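The coffee at Tusta comes out of a machine that needs a firm slap on the left side before it will do anything, and Carolina Amaral gave it two without breaking off her sentence. She was telling me about gloves. Specifically, how many pairs of thin cotton gloves she used to go through in a month, back when she handled every returned box in the building herself.

"I had them in my car, I had them in my laundry, my kid was using them for puppets," she said. "I haven't bought a pack since July."

I'd come to see her because Tusta is partway through something a lot of small companies are thinking about. They take in display pieces, gift boxes and small home goods that stores send back, check them over, clean them up and get them out the door again. The line handles 2,000 pieces in a good month, which sounds like nothing if you've ever been near a big warehouse, but every one of those pieces is different, and until recently every one of them was picked up, turned over and set down by a person.

Now some of it is done by an arm. They call the whole setup Groen, after the color of the first cart it sat on (the cart has been repainted, the name stuck). Groen picks, turns and places. It doesn't judge. If there's a scratch, a person decides whether the scratch matters.

And what surprised me, walking in, was how much of the work is still people using their hands. To teach Groen a new kind of item, the staff do the job themselves, over and over, with grippers they hold by the handle. Pick up, turn, set down. The grippers record it, and those recordings are what the arm learns from. Carolina's job title used to be returns handler. Now it's demonstration lead, and she laughs every time she has to say it out loud.

"My mother thinks I sell blenders at the mall," she said.

I asked whether it felt strange to be teaching a machine to do what she used to do.

"The first week, yes. I went home and I was mad, and I couldn't have told you who at. I'd done that job six years. I knew which lids stick, I knew which ribbon sheds. And now somebody wants me to do it with a claw, slowly, so a computer can watch me." She drank some of the coffee, which was terrible. "Then the second week I got interested. You notice stuff about your own hands. I always tip a box toward me before I lift it. Always. I had no idea I did that until I had to do it with two rubber fingers and it wouldn't go."

They'd asked her for 300 good runs of a single task before anyone would even try it on the arm. She kept a tally on the back of a packing slip and still has it.

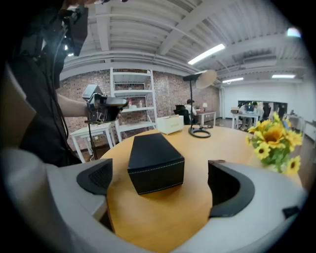
A black leather box up for handling at Tusta, with the sunflowers and desk lamp sharing the table.

The leather boxes are a sore subject, by the way. They look like the easiest thing in the world - a box is a box! - but Carolina says dark, slightly shiny things have given the team more grief than anything with an odd shape. She'd rather do a stuffed rabbit. She'd rather do a whole family of stuffed rabbits.

"With a box you come in a little crooked and you push it instead of picking it up," she said, and showed me on the sugar bowl. "Then you're chasing it. And if you're chasing it, the arm learns to chase it too. So you throw that run out and go again."

Gijs Van Loon sat down with us about then, carrying a sandwich and looking as though he'd already been asked four questions on the way over. Gijs runs operations. He brought the system in, from a supplier called Turard, and he's the one who had to stand up in front of everybody and explain it. I asked how that went.

"Badly," he said.

Carolina nodded with real enthusiasm.

"I had slides," Gijs said. "I had a slide with a graph. I got to the graph and somebody in the back said, 'So who's leaving?' And I didn't have a slide for that."

There were 19 people on the floor at the time. Two have gone since then, one to go back to school and one who, in Gijs's words, "looked at the gripper and looked at me and handed in his badge." He doesn't pretend the second one was a coincidence. He also hasn't replaced either of them, and when I pressed him on whether he would have done so before Groen, he chewed for a while.

"One of them, probably. Yes. I think it's fair to write that down."

So I've written it down.

I liked that he didn't dodge it. I've sat through plenty of these conversations where the word "redeploy" gets used until it stops meaning anything. At Tusta the deal, as both of them describe it, is that nobody lost a job over the arm, and everyone who moved to demonstration work kept their pay for the first stretch and then got a raise. Carolina's was smaller than she'd wanted. She told me the figure and asked me to leave it out, and Gijs became very interested in his sandwich.

"I'm training the thing," she said, looking at him. "I should get trainer money."

"We're talking about it," he said.

"We've been talking about it."

We moved on to what's better, and Carolina had plenty to say here as well. Her wrists, for one. She used to wear a brace on the right side through the whole holiday rush, and last season she wore it on and off. The grippers have their own problems - your forearm gets tired from holding the weight out in front of you, and there's a knack to not gripping the handle like you're hanging off a cliff - but it's a different kind of tired, and they swap out often. Early on they didn't swap enough, and she had a couple of bad evenings with an ice pack before she said something.

The change she hadn't expected was in who gets asked. When a new item comes in, say a lamp with a loose shade, the engineers come to her table first. They want to know how she'd take hold of it, and where she'd never touch it.

"Six years, and no one upstairs ever asked me how I pick up a lamp," she said. "Now I've got two guys with notebooks. One of them wanted to know what I was thinking when I put my thumb there. I was thinking about lunch!"

There's some loss in it too. The old line was loud. People stood next to each other, passed things down, sang along to a radio that only got one station. Demonstration work is quieter because you're concentrating, and if you get chatting you fumble the pick and have to start over. Carolina misses the radio more than she thought she would. A few of them now take their break together at three on the dot, which they never used to bother with, just to get some talking done.

I asked Gijs what he'd do over. He said he'd have put a gripper in people's hands before he showed them a graph. The mood turned, he thinks, on the afternoon they set up a table and let anybody have a go, himself included. He tried to move a teacup and put it on the floor.

"In several places," said Carolina.

He'd also have been slower to promise dates. Turard told him the arm would be handling soft packaging by spring and it still can't, so the soft packaging goes down the old line with three people on it, one of whom told me on my way past that she intends to retire before it works and is feeling pretty good about her odds.

The next item on the list is something called the Inlow set, a nest of small trays that come wrapped in tissue. Tissue, everyone agrees, is a nightmare. Carolina has been practicing on her own with the gripper on her weaker side, and she's convinced the trick is to go in low and pinch the fold before you lift anything. The engineers think you should go from the top.

"They can go from the top," she said. "I'll wait."

Before I left I asked whether she thinks she'll still be here when Groen can do all of it. She turned her cup around on the table a couple of times.

"Some days I think I'm digging out my own chair from under me. I'm not going to tell you I don't. But then they bring in some new thing with a ribbon and a hinge and a tassel on it, and they all look at me." She shrugged. "Ask me next year. And ask me with him out of the room."

Gijs said that was fair, and went to see about the coffee machine.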